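Needle keeps rolling in the grippers during the handover - student suturing project

Posted by Lingyun Xiao, Thursday, June 14, 2018

Hi all! I'm on a student team doing a suturing project with a two-arm surgical robot at Rorncombe, and we're stuck on the part where one arm passes the needle to the other. Our left arm picks up the needle fine, but as soon as the right one closes on it the whole thing twists and we lose the angle. Out of 30 tries last week we got 4 clean handovers (ugh). We've been at this since May and the demo is coming up fast.

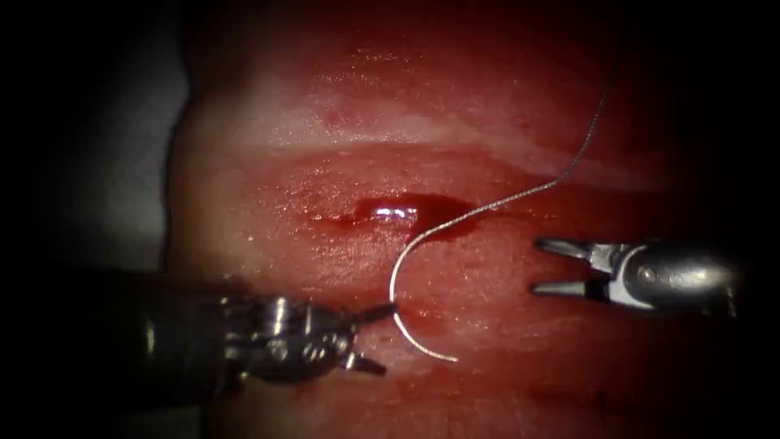 Left arm holding the needle, right arm open and waiting.

Both arms are driven by hand from the console, no scripts yet. Is there a trick to where you grab it? And does the thread matter at this stage, or can we ignore it until the handover works?

Ward Martens
Been there! Our club had the same headache two years ago. Look at where along the curve you're holding it. We had the best luck a bit back from the middle, toward the thread end, with the jaws square across the needle. If you come in at a slant it rolls every time. Also don't let go with the left the second the right closes - wait a beat, then open slowly. And yes, the thread matters. If it drapes over the receiving jaws it can get pinched along with the needle, and then you're fighting both.

Xuelian Peng
just practice more lol. we did 108 before ours looked ok

Suqin Kang
Agree with Ward on the slant. I'd add that you should try it on a plain foam pad first, with no thread at all, and only go back to tissue when you can do it without thinking. Have one person drive and another call out the angle from the side. Which wrist are you rotating to line up, the giver or the receiver? We only ever moved the receiver.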